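Stisham to Lomusska, 16th October

We drove the last 315 miles to Lomusska and got in after dark. The car now has 2243 on the trip meter, and it still makes the noise it started making in July. I had it looked at in Vellosville -- 20 minutes, no charge, no answer.

The apartment is on the second floor and the heat works. Boxes come tomorrow. I still need to pick a desk for the back room.

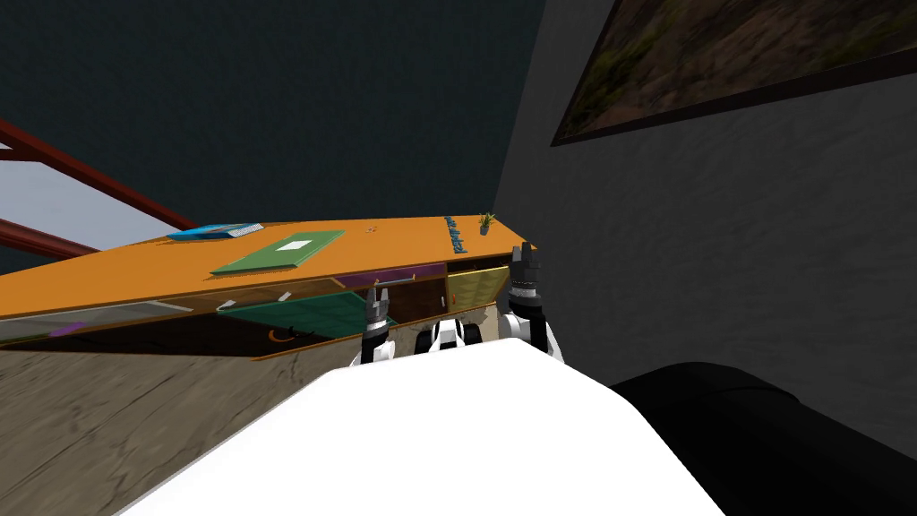
Orange desk, purple drawer, small plant at the end.

Rent is due on the first.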